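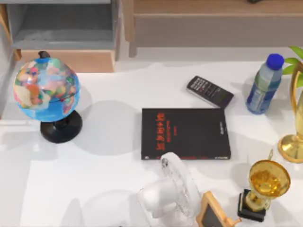 nastoma_k
Swapped the Dosar pads for the Flurnden pair in sim. Same arm, same controller, 70 tries per pad on the flat black book. Dosar dropped 14, Flurnden seven.

awad_user
What friction value? Defaults flatter soft pads.

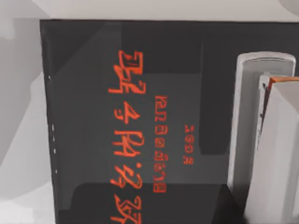
Wrist view, finger beside the red lettering.

nastoma_k
Default for both – fair point.

lowtorque
Disagree. Finger shape matters more on a flat book. I'd change the wrist camera first.

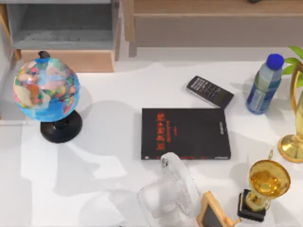

nastoma_k
The overhead camera stays fixed for the rerun. I'll post the friction sweep with seed 1224.

Contact | Copyright Flurnden Forum | Back to top
This site uses cookies. Accept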